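Keeping football shirts, boots and shin pads in good order at home

In our house four people follow football and two of them also play it, so the laundry basket is never empty from August until May. I have made many mistakes with shirts over the years. One was a De Luca training top that I ironed directly over the number, and the number stayed on the iron. After this I began to write down what works, and these are my notes, put in some order.

Before the shirt goes in the machine

Turn the shirt inside out. Do it as soon as the player takes it off, when it is easy, and close any zipper on the training jacket. The hooks from goalkeeper gloves must be closed too. One open strip of hook tape can pull threads on every shirt in the load.

Shake the shorts and socks outside the house. If you have artificial grass in your area you know the small black rubber pieces. They go in the filter of the machine, in the bed, in the car. I keep an old pillowcase by the back door and everything from the field goes first in there. I shake it well over the bin and then carry it to the machine.

Mud should dry first. I know that many people want to rinse it immediately, but wet mud goes deeper when you rub it. Leave the shirt on a chair for the night, brush it with a soft brush in the morning, and only then put it in cold water with a little dish soap.

Grass stains

For grass on white shorts I mix one spoon of white vinegar with two spoons of cool water and press it on the stain with a cloth. I wait eight minutes and wash as usual. If the green is still there, I do it again before drying. Never put the shorts in the dryer with the stain on them. The heat fixes it and you will have green knees until the end of the season.

Do not use bleach on team shirts, even on white ones. The sponsor name and the stripes can turn yellow.

Washing

Cool water, short program, low spin. I use half of the detergent that the box says, and no softener. Softener leaves a layer on sports fabric and then the shirt does not let the sweat out, and it also begins to smell sooner. For a smell that stays, I soak the shirt for one hour in a bucket with cold water and a cup of vinegar. It is better to do this in the bathroom with the window open.

Wash the red shirts alone the first three times. Our Skatness away shirt was dark red and it made a full load of socks pink, and my son had to play the Sunday game in them.

Do not leave the wet load in the machine until evening. If I must go out, I use the delay button so that the program finishes when I am back.

Something small for the players

While the machine is running I prepare what they take to the game. Fruit that has its own peel is the most practical, because it needs no box and no knife. I pack it in the side pocket of the bag, far from the boots. 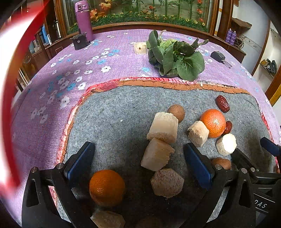

A mandarin is easy to carry and easy to peel.

Peels go back in a small paper bag, please. I have found them under the shin pads after two weeks and the bag needed to be washed three times.

Drying and ironing

Hang the shirt from the bottom edge, inside out, in the shade. Direct sun makes the colors weak, and pegs on the shoulders leave two little points that everybody can see. Socks should hang by the toes.

Most shirts do not need the iron at all. If you want it very smooth, for example to put it in a picture frame, lay a thin cotton towel on it and use the lowest heat. Stay away from the name and the number. When a letter begins to lift at the corner, put baking paper over it and press for a few seconds with a warm iron, then let it become fully cold before you touch it.

Boots

Take out the insoles and the laces after every game. Knock the soles together outside and clean between the studs with an old toothbrush or a wooden stick. Wipe the upper part with a damp cloth. Washing boots in the machine is a bad idea. I did it one time with a pair of Ziron boots, and the glue at the toe opened on both of them.

For drying, fill them with newspaper and change it after one hour, and once more before you go to sleep. Keep them away from the radiator. Leather becomes hard and the plastic ones lose their form. A spoon of baking soda in a thin sock, put inside each boot for the night, takes most of the smell. Shake the boots before wearing them all the same.

If the studs are the kind that you screw, put a very small amount of petroleum jelly on the thread at the beginning of the season. Then they come out easily when the ground gets soft. Keep the spare ones in a jar with the key.

Shin pads and gloves

Shin pads I wash in the sink with warm water and normal soap, one time per week. Goalkeeper gloves need more patience. Put them on your hands, hold them under lukewarm water and rub the palms softly together, as if you were washing your hands, until the water is clear. Do not twist them. Press the water out from the fingers to the wrist and leave them on a towel, palms up. Never store them palm to palm, or they will stick and the surface will come off in pieces.

Old shirts that nobody wears

I fold them with a sheet of white tissue paper over the print, so that the print does not touch itself. Then they go in a cotton bag on the high shelf. Plastic bags hold moisture and after one summer the letters are sticky. My oldest one is from a small club, Randasura, and it cost me 100 crowns at a street market. It is still good, only the collar is a little tired.

Check them two times a year and fold them in different places each time, otherwise the line stays in the fabric.

Scarves

Wool scarves by hand, in cold water, flat on a towel. The acrylic ones can go in the machine inside a pillowcase, but the fringe makes knots. I tie the fringe loosely with a piece of cotton string before washing and comb it with my fingers when it is dry.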